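From the Workshop: Looking After the Humanoid

Maintenance notes from the Nukthorpe lab, compiled by Wayne Chisholm

The humanoid came back into service in May after its second full strip and inspection. Several members have asked for the procedure in one place, so it is set out below, along with the changes made to the table cell. The short version is that the cabling takes more of our time than the joints do, and that the hand takes more than both.

Inspection interval

The interval stays at 48 operating hours. Heike Wiegand trialled a longer one over the summer and found the wrist fasteners backing off before the check came due, so we have gone back to the old figure. Hours are taken from the controller log and do not include time standing powered with the joints held. Holding time is recorded separately. It matters for the knees, which run warm when the robot stands with them bent at the table, and the two figures should not be added together.

Before anyone opens a shell panel, the robot is put on the hoist strap, the main supply is isolated and the battery is unplugged. Wait three minutes for the drives to discharge. The indicator on the Bikov driver board goes out well before that and is not to be relied on.

Joints

Start at the ankles and work up. With the drives off, move each joint by hand through its full travel and feel for a notch or a change in drag. The left ankle has a slight stiffness near the end of its range that has been present since delivery and has not progressed. It is noted in the log so that it does not get reported afresh by each new person on the roster.

Backlash at the knee is measured with a dial indicator on the shin, 500 mm above the floor. Clamp the thigh first. Earlier readings were taken without the clamp and included movement at the hip, and they have been struck from the record. Anyone holding an old copy of the sheet should discard it.

Fasteners on the hip and thigh assembly are checked with the small torque wrench and marked with paint pen. If a mark has shifted, remove the fastener, clean the thread, apply fresh threadlocker and torque it again. Tightening over old compound gives a false reading, and we have had two come loose that way.

Cabling

Évan Huet has rerouted the upper-body harness. The previous run followed the back of the shoulder closely and had no slack when the arm was raised and the torso leaned forward together. The outer jacket had worn through at one point, though the conductors were sound. The new run goes up and over the head and shoulders in open loops. It is less tidy and it gets caught on sleeves, but the bend radius is kept well above the minimum at all arm positions we use.

After any change to the harness, raise the arm slowly in manual mode with a second person watching the loops. Do this at the table and with the torso at its working lean. A check done with the robot upright tells you very little about the clearance where the work is done.

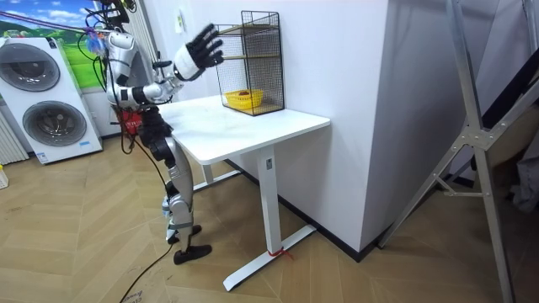
The trailing cable on the floor is a separate matter. It should leave the lower body with enough slack for a full step either way and must not pass under a foot. Check it again after the robot has been repositioned. Strain relief at the lower connector is a printed clip, and the clips become brittle. There is a bag of spares in the second drawer of the Carré cabinet. Fit a new one at each inspection regardless of condition.

Hand and wrist

The multi-fingered hand is the part most often down. Arturo Russo has taken over this work from Hervé Jacquet and has rewritten the sequence. Open the hand fully, fingers spread, and hold it upright clear of the shelf. Let it settle, then compare the reported finger angles with the reference table. A finger that reads outside tolerance is recalibrated on its own. Running the whole-hand routine to fix a single finger has twice left the thumb offset wrong, and it takes longer.

If the finger still reads out after recalibration, the usual cause is tendon stretch. Take up the adjuster a quarter turn at a time and repeat the reading. When the adjuster reaches the end of its thread, replace the tendon. Do not shorten it with a knot. We have tried this.

The wrist housing comes off with three screws. They are not the same length, and the long one goes on the thumb side. Putting it elsewhere presses on the encoder ribbon, with results that look like an electrical fault and cost us most of an afternoon in the autumn.

Table cell

The mesh shelf is now kept toward the back corner of the table, against the wall, and the taught positions have been redone for that location. Mesh gives poor returns on the depth sensor, with readings passing through the grid to the wall behind. Évan has set the approach to stop short and then close the remaining distance at reduced speed with the contact threshold lowered. The reach into the lower compartment has its own threshold and should be left alone unless the basket is changed for one of a different size.

Table height is part of the calibration. The standing desk is adjustable and it does get adjusted, so please measure from the floor to the underside of the top before loading a program. A difference of a few millimetres is enough for the fingertips to touch the shelf on approach.

The floor presents no particular trouble. Grip on the timber is adequate provided the soles are wiped at the start of each session with a damp cloth. Solvent hardens the rubber and should be kept for the metal parts.

Parts and open items

Porkell have quoted for a replacement knee bearing set, which we will hold on the shelf and fit when the backlash reading calls for it. The supplier's colour code for the phase leads differs from the one printed in our manual. Heike has taped a corrected chart inside the cabinet door.

Still open: an intermittent encoder warning on the right shoulder, seen only in the first minutes after power-up. If you get it, write down the time since start and the arm position before clearing it — the controller keeps the code but not the posture. Entries go in the paper log by the isolator, initialled, with the hour reading.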